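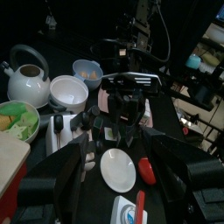

August 17, 2020

218 shares
58 comments

Back from Flernevden with a lanyard, a tote bag and a headache from the bus. Also a biro that has "Halász" printed down the side and doesn't write, so I'm doing this in pencil first and typing it up after supper.

I'd better start with how I came to be there at all. Anikó Magyar put my name down. She saw the open day advertised in January, before everything was cancelled, and when it came back as a smaller affair with time slots and a form about temperatures, she moved my booking over without mentioning it. The first I knew was a message last week telling me to bring a mask and something to eat. I said I didn't have any interest in robots. She said I complain about the washing-up every single evening and it was time I took an interest in the solution. That is a fair summary of my evenings.

The Halász place is at the far end of the trading estate, past the carpet warehouse, and has no sign you can read from the bus stop. I walked round it twice. A man eating a pasty on a wall pointed without being asked, so I can't have been the first. Inside they took my temperature, told me it was fine in a tone that suggested they'd hoped for something more exciting, and gave me a slot card. My number was 2837. I asked whether 2,836 people had gone in ahead of me and the girl at the desk said no, the cards were left over from something else.

Then a corridor with arrows on the floor. I have followed more arrows this summer than in the rest of my life put together.

The talk came first. Ákos Balogh gave it, standing behind a sheet of perspex that had been put up for the purpose and that reflected the window, so for most of it I was looking at the car park with a man's voice coming out. He runs the project they call Cleltanano. I wrote the name down as "Kettle Piano" and only found out at the end, from the leaflet. The idea, as far as I took it in, is that you can't sit down and write out instructions for tidying a kitchen, since (his example) try writing down how you pick up a cup. He gave us a minute to try it. I got as far as "pick up cup" and looked out at the cars.

So instead they show the thing how it's done, over and over, with a person doing the moving, and keep a record of each go. He said they wanted 1000 good goes at a job before they would trust it with the job on its own. A woman in front of me asked what counted as a good one. "Nothing on the floor," he said, and you could tell he'd been waiting for somebody to ask.

She also asked if it would be able to iron. He said ironing was a long way off. She wrote that down and underlined it, and didn't ask anything else.

After that we were let through to the demonstration in small batches, stood on our taped crosses. I don't know what I'd pictured. A sort of person, I suppose, with a tray. What they have is an arm, bolted metal plates and cable, coming down over a black table, with two thick black fingers on the end of it that would look at home lifting kerbstones. And under these fingers, somebody's idea of a kitchen: a toaster, a white kettle, bowls, a plate, and toy food. A bowl of toy food! I'd come all that way on two buses and they were playing tea parties. There was a yellow thing like corn on the cob and a pale green star with holes in it, and I'd love to know which vegetable that was. Next to that sat a blue bowl with a pair of little tan eggs in it. I worried about the eggs from the moment I saw them.

The table, I have to say, was a mess. I felt quite at ease. If they'd set out one cup on a clean cloth I'd have thought it was a trick, but it had the look of my own worktop on the morning after my sister's been to stay, everything shoved up against everything else and you can't get at the toaster for bowls. I asked Ákos Balogh if they'd left it like that for our benefit. He said they left it like that because kitchens are like that. I'm going to have it stitched on a cushion for when my sister next comes.

The software that does the choosing has a name as well, Seltik. Everything there has a name except the arm. I asked and he said it was just the arm. I thought that was a bit hard on it, doing all the lifting.

Now the demonstration. The job was to move things about on to the plate. Ákos Balogh said "right, off we go" and we all leaned forward on our crosses and it didn't go. It sat there. A lad at a laptop typed something, then typed something else, then did the thing I do, which is press the same key harder. There was a good long silence with a fan in it. One of the visitors coughed and was looked at (well, it's that sort of year). Then the arm gave a small shiver and came down towards the table, so slowly that I had time to decide I'd imagined it.

I'd no idea how slow they are. I'd thought of them as quick, from the car adverts, all sparks and swinging about. It moved like my father getting into a bath. It would go a little way and stop, have a think, and go a little further. I found I was helping, pushing with my shoulders the way you do with somebody else parking. When it got down level with the bowls it opened the fingers, and it opened them far too wide, as if the toy food might be frightened and need plenty of room to leave.

It got hold of the star. It lifted it clean out of the bowl and there was a noise from all of us, I can only call it a noise, from people who had sat through a talk and were ready to be pleased by anything. And then over it went, ever so careful, past everything else on the table without so much as a nudge, and let go of it just shy of the plate. The star landed half on and half off, leaning on the rim like a man at a bar. Ákos Balogh said that counted. The woman who wanted ironing said it would not count in her house. I'm with her, although I kept quiet, being on my second free biscuit.

They did it again and it went on properly. They did it once more and it picked up nothing at all, very gently, and carried nothing across to the plate, and set nothing down with great attention. I liked that one best. I've had whole working weeks like that.

It never went near the eggs. I asked. The lad with the laptop said eggs were a separate piece of work.

We were allowed a turn ourselves at the end. There's a sort of handle you hold, and the arm copies you, near enough, and your go is written down with all the others. I was asked to sign something first to say they could keep it. So I have contributed to science, and I want it noted that I was dreadful. You'd think that forty-odd years of putting things on plates would be some use. But the fingers are so big, and your hand wants to go and feel for the thing, and there's nothing to feel; you're just waving at it from a distance and trusting. I bumped the plate. I said sorry to the plate. I got the corn up in the air after several tries and was so surprised that I let go, and it dropped back in the bowl it had come from. "We can use that," the lad said kindly. I asked what for. He thought about it, and said they also keep the ones that don't work.

Somewhere in there, then, on a computer in Flernevden, is a record of me failing to pick up a toy sweetcorn, and some future machine will be shown it. I do hope it isn't shown it first.

Afterwards, coffee from a flask at a hatch, outside, standing well apart from each other and shouting. I got talking to a retired couple who go to open days. That's what they do, they've done the waterworks and a place that makes zips. They rated this above the waterworks and below the zips. He'd been told at the zips that he could keep one.

I asked Ákos Balogh when I could expect one of these for my own sink. He didn't laugh, to his credit. He said the sink was hard: water, suds, shiny things, glass it couldn't see well. He reckoned putting the shopping away might come sooner. I said I don't mind putting the shopping away. He said nobody does, that's always the trouble, the jobs people like are the ones that come up easier. He looked tired. He had two more batches to do and the star to get back in the bowl.

Missed the bus by the length of the carpet warehouse. Sat on the wall with my sandwich, which was cheese, and noticed how I was picking it up. Couldn't stop noticing. Thumb underneath, fingers on top, a bit of a squeeze at the crust so the cheese doesn't slide. I'd have written all that on the card if I'd thought of it in time.

Rang Anikó when I got in. She wanted to know if I'd been converted. I said it dropped a star on the edge of a plate and I'd nearly clapped. She said that sounded like converted. I said it took longer over one star than I take over a roasting tin. "And did it moan?" she asked.

I've left the washing-up till the morning. The roasting tin's soaking. Must find out where the other biro went, the one that works, and post the form back to Halász about whether I'd come again. It has boxes to tick for yes and no, and then a long dotted line for other.

Share this entry
Comments (58)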